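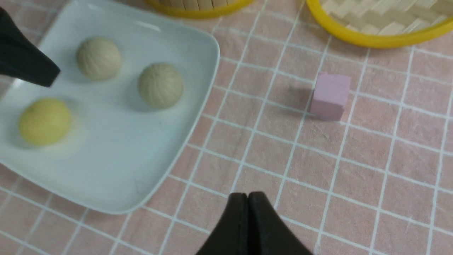 최종 수정: 2019년 1월 10일

인쇄 | 이메일로 보내기

발효반죽 노트: 표면 건조와 주저앉음, Heta 배합 재시험

지난 9월에 중단한 Heta 배합을 다시 꺼냈다. 당시 남은 문제는 둘이었다. 하나는 찐 뒤 표면에 생기는 반투명한 반점, 다른 하나는 뚜껑을 연 직후의 주저앉음. 그때 노트에는 두 현상을 한 칸에 "표면 불량"으로 적어 놓아서 나중에 분리가 되지 않았다. 이번에는 기록지를 새로 만들어 반점, 주름, 수축을 각각 따로 적는다. 기록지 양식은 공용 폴더의 배합표 옆에 넣어 두었다.

배합 기준은 밀가루 2,000 g. 예전과 같다. 밀가루는 Hovland 중력분이고, 포장 개봉 후 밀폐통에 옮겨 보관한 것을 썼다. 지난번에 쓰던 로트는 남은 것이 없어서 직접 비교는 못 한다. 같은 제분소라도 로트가 다르면 흡수율이 달라지므로, 물의 양은 배합표 값에서 출발하되 반죽의 되기를 보고 마지막 한 번만 조정하기로 했다. 조정한 양은 반드시 저울 눈금으로 적을 것. "조금 더"라고 적힌 칸이 지난 노트에 여러 군데 있는데 전부 쓸모가 없다.

혼합

혼합기는 Kerley. 저속으로 가루가 물을 다 먹을 때까지 돌린 뒤 잠깐 쉬었다가 중속으로 올렸다. 쉬는 구간을 넣은 것은 이번이 처음이다. 쉬고 난 반죽은 볼 벽에서 더 빨리 떨어졌고, 손으로 늘였을 때 찢어지기까지의 길이도 길었다. 다만 늘임 시험은 사람이 하는 것이라 손 온도와 당기는 속도가 매번 다르다. 참고용으로만 둔다.

반죽 온도는 혼합 종료 직후에 탐침을 중심까지 넣고 읽었다. 볼 벽에 닿은 채 읽으면 값이 낮게 나온다. 겨울이라 볼 자체가 차가운 것이 원인으로 보이고, 다음부터는 볼을 미리 실온에 내놓는다. 물 온도만 올려서 맞추는 방법은 이번에 쓰지 않았다. 이스트를 물에 푸는 순서라서 물 온도가 높으면 이스트 쪽 변수가 하나 더 생긴다.

소금은 가루에 섞고, 설탕은 물에 녹였다. 지방은 중속으로 올린 다음 넣었다. 지방을 처음부터 넣은 대조 반죽은 혼합 시간이 길어졌고 표면이 매끈해지는 시점도 늦었다. 예상대로다.

압연과 성형

반죽을 접어 미는 횟수가 표면 상태에 미치는 영향은 이전 노트의 결론을 그대로 따른다. 덜 밀면 큰 기포가 남아서 찔 때 껍질 바로 아래가 부풀고, 식으면서 그 자리가 꺼진다. 과하게 밀면 반죽 온도가 올라가고 가장자리가 말라 성형할 때 이음새가 붙지 않는다. 적당한 지점은 단면을 잘라 확인한다. 칼자국 면에 눈에 띄는 구멍이 보이지 않으면 멈춘다.

덧가루 사용량을 이번부터 기록한다. 성형대에 뿌리기 전후로 통의 무게를 재고, 끝나고 쓸어 모은 것을 빼면 반죽이 먹은 양이 나온다. 번거롭지만 되기가 들쑥날쑥한 이유의 상당 부분이 덧가루였을 가능성이 있다. 이음새 쪽에 덧가루가 남은 것은 찐 뒤 틈이 벌어진다.

주름 성형은 속도 차이가 크다. 먼저 만든 것과 나중에 만든 것 사이에 발효 시간이 벌어지고, 한 판 안에서 순서가 섞이면 결과를 읽을 수 없다. 성형 순서대로 종이 받침에 연필로 표시했다. 볼펜은 수증기에 번진다.

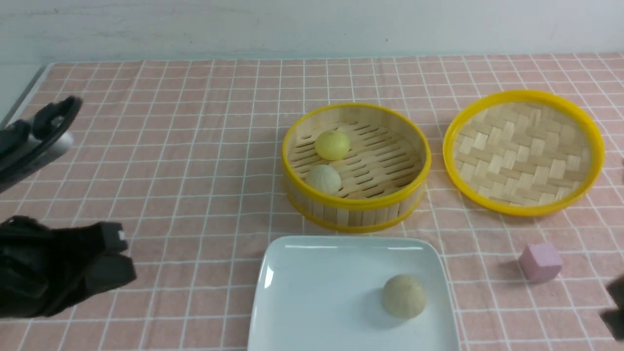 대나무 찜기와 뚜껑

발효

발효실은 Drudano 소형. 설정 습도 80%. 지난번에는 더 높게 잡았다가 표면에 물이 맺혔고, 그 상태로 찌면 반점이 늘어나는 경향이 있었다. 이번에 낮춘 이유가 그것이다. 반대로 너무 낮으면 껍질이 마르고, 마른 껍질은 찔 때 늘어나지 못해 금이 간다. 설정값은 그 사이에서 고른 것이고 최적값이라고 주장할 근거는 아직 없다.

기록계는 발효실 안쪽 선반에 하나만 두었다. 전체 구간에서 남은 데이터는 2,637행. 중간에 빠진 행은 없지만 문을 여닫을 때마다 습도가 급하게 떨어졌다가 되돌아오는 골이 보인다. 골이 회복되는 데 걸리는 시간은 문을 열어 둔 시간보다 훨씬 길다. 표시창의 숫자는 그보다 먼저 설정값으로 돌아온다. 표시창이 읽는 센서가 가습구 가까이에 있어서 생기는 차이로 추정한다. 선반 쪽 값을 기준으로 삼고, 표시창 값은 기록지에 적지 않는다.

문 쪽 판과 안쪽 판의 발효 정도가 달랐다. 손가락으로 눌러 자국이 돌아오는 속도로 판단한 것이라 정밀하지 않다. 작은 조각을 투명한 원통에 넣고 높이를 재는 방법을 병행했는데, 원통 안의 반죽은 표면이 마르지 않고 옆벽의 구속도 받으므로 실제 성형품과 같은 속도로 부푼다고 볼 수 없다. 그래도 판끼리의 상대 비교에는 쓸 만하다. 원통 위치를 판 가운데로 고정할 것.

과발효 쪽을 일부러 만들어 본 대조군은 예상한 모양이 나왔다. 옆으로 퍼지고, 주름이 흐려지고, 뚜껑을 연 직후에 윗면이 꺼진다. 미발효 쪽은 속이 단단하고 표면에 반점이 생겼다. 여기서 반점의 성격이 두 가지일 수 있다는 점을 적어 둔다. 하나는 물방울이 떨어진 자리로 가장자리가 뚜렷하고 얕다. 다른 하나는 기포가 꺼지면서 조직이 치밀해진 자리로, 잘라 보면 아래쪽까지 이어진다. 단면을 보지 않으면 구별이 안 된다. 지난 노트의 사진으로는 판정이 불가능했던 이유가 이것이다.

찌기

찬물에서 시작하는 방법과 끓는 물에 올리는 방법을 나란히 했다. 찬물 시작은 온도가 올라가는 동안 발효가 더 진행되므로 발효실에서 빼는 시점을 앞당겨야 한다. 이 보정을 하지 않고 같은 시점에 뺀 반죽으로 비교하면 찬물 쪽이 무조건 과발효로 나온다. 보정한 경우 두 방법의 부피 차이는 저울과 씨앗 치환으로 구분하기 어려운 정도였다. 표면은 찬물 쪽이 고르다.

화력은 물이 끓은 뒤 한 단계 낮췄다. 강한 증기를 끝까지 유지하면 부피는 커지지만 표면에 잔주름이 잡히고, 식힌 뒤의 수축도 크다. 지나친 팽창 뒤에 벽이 버티지 못하는 것으로 본다. 글루텐 망이 약한 밀가루에서 더 뚜렷할 텐데, 밀가루를 바꿔 보지 않았으므로 여기까지만 적는다.

뚜껑 안쪽의 응축수는 재질에 따라 거동이 다르다. 금속 뚜껑은 물이 방울로 맺혀 떨어지고, 엮은 대나무는 일부를 흡수하고 일부를 틈으로 내보낸다. 금속 뚜껑에 면포를 씌우면 떨어지는 물은 줄어들지만 면포가 포화되면 같은 일이 반복된다. 연속으로 여러 판을 찔 때는 면포를 갈아야 한다. 대나무 쪽도 포화되지 않는 것은 아니다. 연속 작업의 뒤쪽 판에서 반점이 늘어나는지 확인하려면 뚜껑 무게를 판마다 재면 된다. 이번에는 재지 못했다.
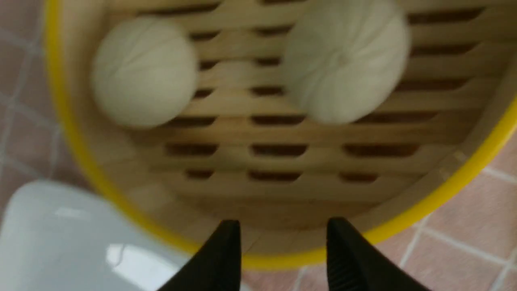 글 · Hrvoje Atanasov

뚜껑을 여는 시점. 불을 끄고 바로 연 것, 조금 틈을 주고 기다린 것, 닫은 채로 기다린 것을 비교했다. 바로 연 것은 수축이 가장 컸다. 닫은 채 기다린 것은 수축은 적지만 표면이 젖고 바닥이 받침에 붙었다. 틈을 준 것이 둘 다 무난하다. 틈의 크기는 젓가락 굵기로 했는데 젓가락마다 굵기가 다르므로 다음에는 같은 두께의 나무 조각을 잘라서 쓴다.

이 비교에서 한 가지 걸리는 점은 내부 온도다. 불을 끈 뒤에도 중심 온도는 한동안 올라간다. 닫은 채 기다린 조건은 사실상 찌는 시간이 늘어난 셈이고, 수축이 적은 것이 압력 변화가 완만해서인지 조직이 더 익어서인지 분리되지 않는다. 찌는 시간을 늘리고 바로 여는 조건을 추가해야 한다.

수축 측정은 높이만으로는 부족하다. 윗면 중앙이 꺼진 것과 전체가 고르게 줄어든 것이 같은 값으로 나온다. 중앙 높이와 어깨 높이를 따로 재고 비를 적는다. 캘리퍼스로 누르면 자국이 남으므로 옆에 자를 세우고 읽는 편이 낫다. 읽는 사람이 바뀌면 값이 달라지는 것은 감수한다.

산도와 색

발효 전후의 산도를 쟀다. 반죽을 증류수에 풀어 현탁액으로 만들고 전극을 담갔다. 값이 안정되는 데 시간이 걸리고, 전분이 전극에 달라붙어 다음 시료의 값을 끌고 간다. 시료 사이에 헹굼을 두 번 넣고 나서 재현성이 나아졌다. 표준 완충액 교정은 아침에만 했는데 오후 확인에서 편차가 있었다. 오후에도 한 번 더 교정한다.

색은 노란 기가 도는 쪽이 소량 나왔다. 알칼리를 넣지 않은 배합이므로 밀가루 자체의 색소나 수질을 의심한다. 수돗물의 경도는 측정하지 않았다. 증류수로 한 배치를 만들어 보면 한쪽은 지울 수 있다. 혼합을 오래 하면 산화로 희어진다는 점도 고려해야 하고, 쉬는 구간을 넣으면서 중속 구간을 줄였으므로 그 영향일 수도 있다. 변수 두 개가 한꺼번에 바뀌었다. 실험 설계의 실수로 적어 둔다.

보관 시험

찐 것을 식혀서 밀폐 포장하고 냉장과 냉동으로 나눴다. 냉장 쪽은 7일까지 본다. 전분 노화가 가장 빠른 온도대가 냉장이라 단단해지는 것은 당연하고, 보고 싶은 것은 다시 쪘을 때 어디까지 되돌아오는가이다. 첫 확인분은 속은 돌아왔고 껍질은 돌아오지 않았다. 껍질이 질겨지면서 손으로 당기면 얇게 벗겨진다. 포장 안쪽에 맺힌 물을 껍질이 다시 흡수한 결과로 보이며, 완전히 식힌 뒤 포장한 것과 미지근할 때 포장한 것을 나눠 두지 않아서 확정은 못 한다.

냉동 쪽은 포장 안의 공기를 얼마나 뺐는지가 관건이다. 공기를 많이 남긴 봉투에서는 표면에 성에가 붙었고 그 자리가 해동 후 움푹해졌다. 해동하지 않고 바로 찐 것이 모양은 나았다. 중심까지 열이 가는 시간은 따로 재야 한다. 탐침을 얼기 전에 꽂아 두는 방법을 시도할 것. 얼린 뒤에 드릴로 구멍을 내는 방법은 구멍 주위로 증기가 들어가 값이 믿을 만하지 않다.
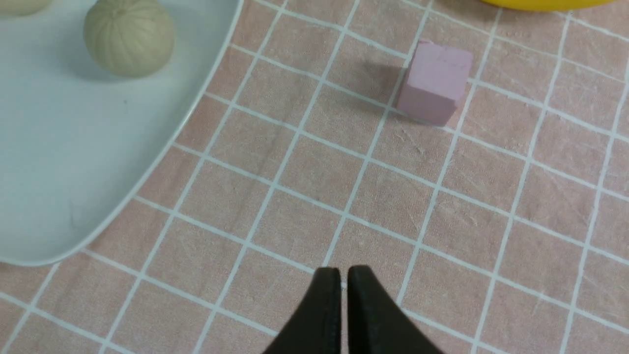 포장재별 수분 손실은 빈 봉투 무게를 먼저 적고 시작해야 한다. 봉투를 접는 방식에 따라서도 차이가 나므로 접는 횟수를 고정했다. 저울은 바람막이를 닫고 읽는다. 환풍기가 돌고 있으면 마지막 자리가 계속 흔들리는데, 환풍기를 끄면 실내 습도가 올라간다. 찌는 작업과 계량 작업을 같은 시간대에 하지 않는 것으로 정리했다.

기구 관리 메모

대나무 찜기는 쓰고 나서 세제 없이 솔로 닦고 세워서 말린다. 겹쳐 두면 맞닿은 면이 마르지 않고 곰팡이가 핀다. 곰팡이가 핀 것은 시험에 쓰지 않는다. 새 찜기는 첫 사용 전에 빈 채로 쪄서 냄새를 뺀다. 이 과정을 생략한 판에서는 반죽에 풀 냄새가 배어 관능 평가가 의미 없어졌다.

Kerley 혼합기는 고리 축에서 소리가 난다. 부하가 걸릴 때만 나고 공회전에서는 나지 않는다. 윤활유를 보충했는데 그대로다. 토크가 달라질 정도는 아니라고 보지만 소리가 나기 시작한 배치 번호를 기록지에 표시했다. Drudano 물통은 석회가 끼어 있어서 구연산으로 헹궜다. 헹군 다음의 습도 곡선은 골의 회복이 조금 빨라졌다. 그렇다면 헹구기 전 데이터와 뒤 데이터를 한 묶음으로 처리하면 안 된다. 파일을 둘로 나눠 저장했다.

정리되지 않은 것

반점의 원인을 응축수와 기포 붕괴로 나누는 기준은 단면 관찰밖에 없다. 염색을 해 보자는 의견이 있었다. 뚜껑 안쪽에 식용 색소를 묻혀 두면 떨어진 물방울 자리가 물들 것이고, 물들지 않은 반점은 다른 원인이다. 간단하고 비용도 들지 않는다. 색소가 증기와 함께 퍼지지 않는지 물만 넣고 먼저 확인한다.

밀가루 로트 변화의 영향은 이번 자료로 답할 수 없다. Hovland에 같은 로트로 여러 포를 묶어 달라고 요청해 두었다. 도착하면 배합표의 물 양부터 다시 잡는다.

다음 작업

- 찌는 시간 연장 후 즉시 개방 조건 추가
- 증류수 배치 한 번, 나머지 조건 고정
- 뚜껑 무게를 판마다 기록
- 볼 실온 방치 후 반죽 온도 재측정
- 오후 교정 추가, 교정값은 기록지 뒷면에
- 냉장 시료는 식힌 뒤 포장과 미지근할 때 포장으로 분리
- 색소 예비 시험은 빈 찜기로

관련 노트

Heta 배합 1차 시험, 9월 기록
Drudano 발효실 습도 편차 점검
Kerley 혼합기 축 소음과 윤활
반죽 현탁액의 산도 측정 절차
덧가루 계량 방법 초안
씨앗 치환법으로 부피 재기

인쇄 | 이메일로 보내기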